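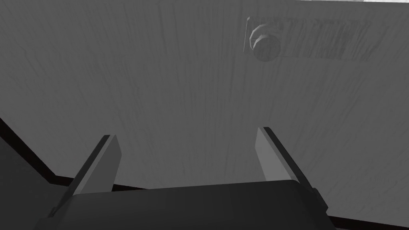
Kalkidan Gebremichael wrote:
Milk paint, every time. I did my whole kitchen in it and I would do it again tomorrow. You mix the powder with water, let it sit, stir it again, and on bare wood it soaks right in so the grain still shows through. If you're after gray with some streak to it, that's how I'd go!

sodilden_sam
Original poster back again. Thanks Kalkidan! To answer the questions from page one: the doors are from the old Tellcombe line, the house went up in 2000, and I have 18 doors plus 4 drawer fronts to get through. Budget is 600 dollars for everything, hinges included. I want gray, I want to see wood, and I don't want to be sanding until Thanksgiving.

rustyhinge
Milk paint is lovely on bare wood, but are those doors bare? If there's factory lacquer on them the stuff will flake off in sheets. I've seen it happen on a dresser. Stain needs bare wood too. Either way you're stripping, so you might as well use a good gel stain and get a tougher finish out of it.

Kalkidan Gebremichael wrote:
You can add a bonding agent to the first coat, rusty. It goes on over lacquer just fine if you scuff it first. Mine had lacquer. Four years of spaghetti sauce and they still look great.

rustyhinge
Over lacquer with a bonding agent you get paint sitting on top of lacquer, though. Where's the grain in that? Sam wants to see wood.

Kalkidan Gebremichael wrote:
OK, fair point on the grain. With the bonding agent it does cover more. Mine are oak, so you can feel the grain under your fingers even where you can't see much of it.

Berhanu Kahsay wrote:
Jumping in for team stain — I used the Mutano gray gel on a bathroom vanity and two bookcases and I'm crazy about it. Some tips:

Wipe it on with an old T-shirt, going with the grain.
Wipe off within a few minutes. Do one door at a time or you'll get lap marks.
Pull the knobs off first! I tried taping around mine on the vanity and got a dark ring around every single one.
Water-based topcoat only. Oil turned my gray a sort of pond green.

Stripping took me about an hour a door, but I was slow and had the radio on.

talavera_tile_fan
Seconding the knobs. Also put a number on a piece of tape inside each hinge cup and the same number in the cabinet. I skipped that and spent a whole evening playing matching games with doors that were all nearly the same size.

(My backsplash is Talavera, blue and yellow, and gray cabinets next to it look fantastic. Just throwing that out there for anyone on the fence.)

sodilden_sam
Love all this. Berhanu, did you need a conditioner under the gel? I think mine are maple and I hear maple goes blotchy.

Berhanu Kahsay wrote:
I didn't, but the vanity was oak. On maple I'd test the back of a drawer front, half with conditioner and half without, and let it dry overnight before you pick.

rustyhinge
Test it twice. Maple and gray can go purple on you under warm bulbs, so carry the piece into the kitchen at night and look at it there.

Kalkidan Gebremichael wrote:
Do a milk paint patch on the same board while you're at it :) I still think you'll like it better.

sodilden_sam
Ha, deal. Stripping the worst drawer front this weekend and doing three patches side by side. I'd like the doors back up by the end of September, so I'll post what I pick once the patches are dry.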